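Workshop Tips: Recording Examples for a Two-Arm Setup
Kaiwen Tang, updated 12/28/20

People keep telling me that a learning system will sort out your sloppy recordings for you. Give it enough examples, they say, and the mistakes wash out. I have not seen it happen. What I have seen is a policy that copied every bad habit of the person holding the controls, right down to the pause while he scratched his nose. So these tips are about the dull part, the recording, and how to waste less of it.

Bare whitish surface between the fingers in the first picture, strawberry drink carton in the second.

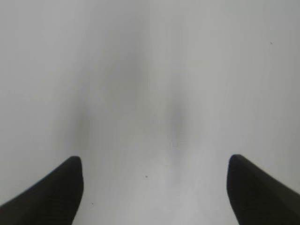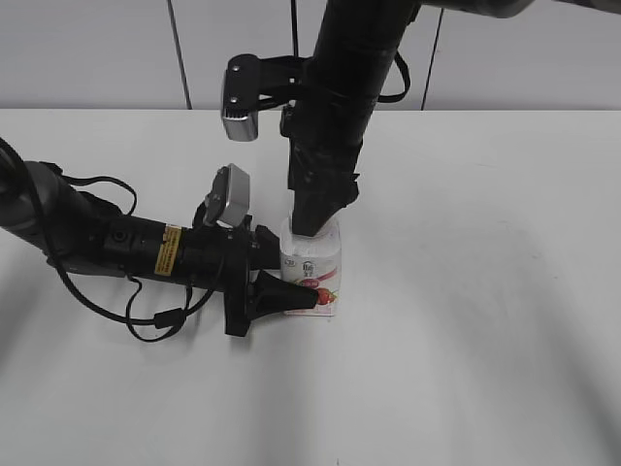
Start with the table. Wipe it before every session and again at the halfway point. I used to think this was fussing. Then we did a run on the Rutley bench where crumbs built up all afternoon, and I still can't say for sure that the system wasn't using them as landmarks. Maybe it wasn't. A damp cloth costs nothing, so I stopped wondering and bought a pack.

Buy groceries in bulk. If the task uses a carton, get a whole case of the same kind and swap in a fresh one as soon as the corners go soft. A dented box grips differently from a new one. If you want the system to cope with dents, record dented ones on purpose and label them. Don't let it happen by accident and call it variety later.

Leave cartons sealed, and keep a towel within reach anyway. Empty ones tip over too easily and teach the arms a touch that won't work on a full one. Water them down, refill them, tape them shut if you must, but weigh a few on a kitchen scale so you know what you have.

Move the object between takes, and mark where. Pencil dots rub off and tape shows up on camera. I use a cardboard template with holes in it: lay it down, set the carton in a hole, lift the template away over the top. Six holes is plenty to begin with. People left to themselves will put the thing in the same spot every time and swear they didn't.

Two arms means two chances to be late. Decide which one moves first and stick with it for the whole batch. The guide that came with our Hikance controls said operators would "settle into a natural rhythm." Mine settled into two rhythms, one before lunch and one after, and the recordings had to be split.

Watch the wrist cameras, all of them, before you press record. A lens that has been bumped gives you a whole batch of nothing much. Check focus on something with print on it. A blank surface tells you very little about whether the picture is sharp.

Tie your cables back, but not tight. Swing each arm through its full reach by hand first and see where the slack goes. Velcro beats zip ties here – you will be redoing it.

Throw recordings out. This is the one I argue about most. The Flavotcombe crew were proud of their 3846 takes, and I asked how many of them anyone had watched. I would take 44 that somebody sat through over a pile like that. In our last batch I cut 31, mostly for hesitation, and I don't miss them.

Write down who was driving. Zou has a tagging tool for this that some people like. I found it slow and went back to a notebook on a string.

Stop when your hands get tired. Tired takes look fine on the day and then you go through them in June, wondering why everything drifts left.

As for claims that any of this can be skipped with a bigger model, I'm willing to be shown. Bring your own cartons.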